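Blocking (immunoassay)

Blocking is a step in immunoassays and membrane-based protein detection in which the unoccupied binding sites of a solid surface are covered with a neutral protein or detergent. It is carried out after the sample or capture antibody has been attached and before the detection antibody is added. Without it, antibodies stick to the bare surface and raise the background signal.

Common blocking agents include nonfat dry milk, bovine serum albumin, casein, fish gelatin and normal serum. Milk is inexpensive and works well for many targets, but it contains casein, a phosphoprotein, and biotin - both of which can interfere with certain detection systems. Serum albumin is often preferred when phosphorylated proteins are studied.
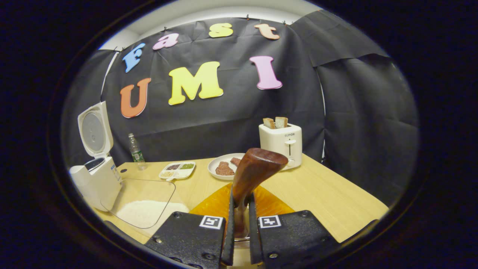
Foam letters on a black fabric backdrop.

Comparison of agents

No single agent suits every assay. Ursina Thaler and Elfriede Bühler compared 6 blocking solutions across 349 plates at the Semthorpe laboratory, using one antibody pair throughout. Casein gave the lowest background in that series, while fish gelatin varied most between plates. The authors noted that membranes left in milk for 48 hours in the cold showed weaker signal for low-abundance targets.

Procedure

Membranes are usually blocked for one hour at room temperature with gentle shaking, or overnight at 4 °C. Microplate wells are filled above the level of the coating solution. A small amount of Tween 20 may be added to the buffer. Excessive blocking can mask the antigen and reduce sensitivity.

See also: Western blot; Secondary antibody; Nonspecific binding

This page was last edited on June 15, 2023.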